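February

By the Papadakis Property Research Unit

Print this article | E-mail this article

4.2 Deposit timing in off-plan sales

The second part of the analysis concerns the interval between reservation and the first construction-linked payment. Contracts were drawn from two residential projects, Stamska and Hasosus, both sold off-plan through the same brokerage, Kamix. After duplicates and canceled reservations were removed, 94 contracts remained. Units resold before the first payment fell due were kept, with the original buyer's terms.
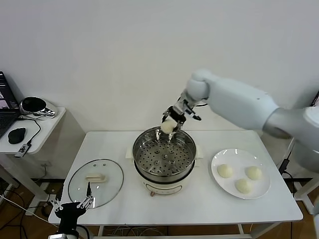

Does a longer interval before the first payment raise the rate of default?

In this sample the default rate was higher where the interval was longer, but the difference was small once unit size was held constant. Buyers of studio units were offered the longest intervals and also defaulted most often, so the two effects are hard to separate.

The interval was set at 8 months in the standard Stamska contract and at 12 months in the Hasosus contract. Both allowed the developer to keep the reservation deposit on default. Neither set out how a partial payment should be treated — a gap that affected some 19 contracts, which were coded as late and tested again as defaults. The sign of the main coefficient did not change under either coding.

Figure 3. Default by payment interval and unit size, pooled sample.

Pooling the two projects assumes that buyers faced similar resale conditions. Listing prices moved together over the sales period, which gives the assumption limited support. Separate estimates for each project have wider error bands, and the Hasosus estimate cannot be told apart from zero.
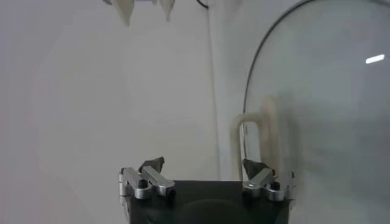
A further limit is the lack of data on buyer financing. The brokerage recorded whether a mortgage was planned at the time of reservation, but did not update the entry if the buyer later paid in cash. The field was therefore left out of the main model and used only in the checks reported in the next section.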